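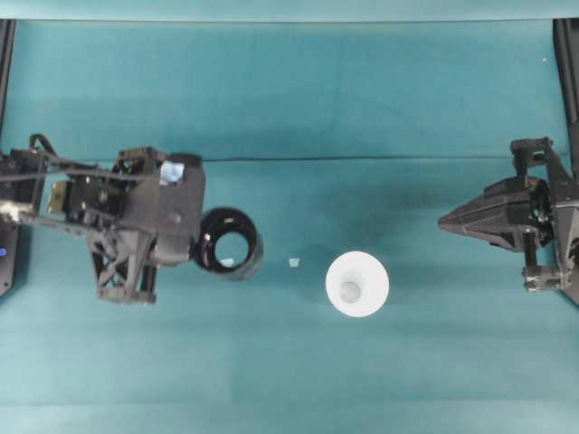 Can beginners join the arms group? Yes, and please do! I get this one more than any other question, so it goes first. I'm Anjani Kwok, I look after the two-arm table at the Gondham student robotics club, and I'd never touched a motor before I signed up. You start small with us: a white cup standing on the teal tabletop, an arm on either side, and you learn to move one of them without sending the cup flying. (You will send the cup flying.)

2 min read

When do new people start?

We take a new batch every December, and it's capped at 11. If you miss it, email me anyway, people drop out around finals and I'd love to fill the spot.

Do I need to know how to code?

Nope. Your first four sessions are all hands-on driving. After that we do a little Python together, and Setsuko Matsuda runs a help hour for anyone who gets stuck. She's very patient, I tested this personally.

What does it cost?

$50 for the year, which covers parts and the entry fee for the Brimex student meet. Talk to me if that's a problem and we'll work something out.

What's the cup task everybody talks about?

It's our practice routine for Brimex! You get a cup and a little cube, and the job is cube into cup. Sounds like nothing, right? The cube is see-through and hardly bigger than a fingertip, so from overhead it's easy to lose against the cloth. My advice is to find it first and only then start moving an arm.
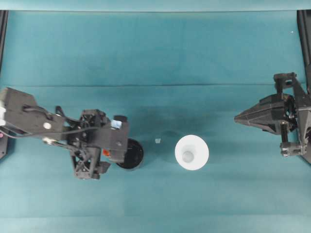

Can I drive both arms at once?

Not at first. We pair you up, one person per arm, and you talk each other through it. Most pairs want to go solo way too early (so did we).

Do I have to compete?

Not at all. Plenty of members just like hanging out and fixing things. If you do want to compete, tell me or Setsuko and we'll put you on the Ashour team or the Plerarent team, whichever has room.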